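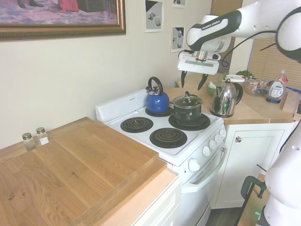

Two kettles is one kettle too many, wrote a reader called Turwood when I first put up my kitchen gallery, and the blue one should go to a good home. Well, Turwood, I've thought it over all winter and I'm keeping both! The electric one does my morning coffee before I'm properly awake, and the blue one lives on the back burner and gets used when I want to stand around waiting for something (which is most evenings, if you must know). The stove is the plain white coil kind, and people keep telling me to switch to a glass top. No thanks. I like being able to lift the burners out and scrub underneath, and I like knobs I can grab with a wet hand.

So, welcome to the February update of the Pidley kitchen pages. Not much new furniture this time, mostly small stuff and surfaces. I've had 26 messages about the wood, so I'm going to talk about the wood. 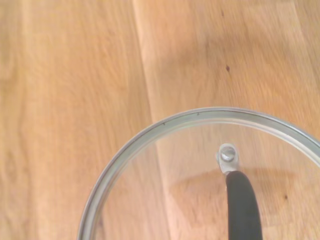 I went back and forth on the counters for ages. Pineo had a stone one I loved, but it was $725 and I'd have been scared to put a cup on it, so wood it was, for $340, and I spent what I'd saved on a very nice dinner and a lot of sandpaper. It's a pale honey color with a wavy grain, and yes, it picks up marks. There are a few tiny dark specks near where I've laid the glass lid, and you can even spot one through the glass. I used to go after every last one with a sanding block. Now I oil the whole thing when I remember and leave the specks alone. Next up is the inside of the cabinets, once I find the right shelf paper.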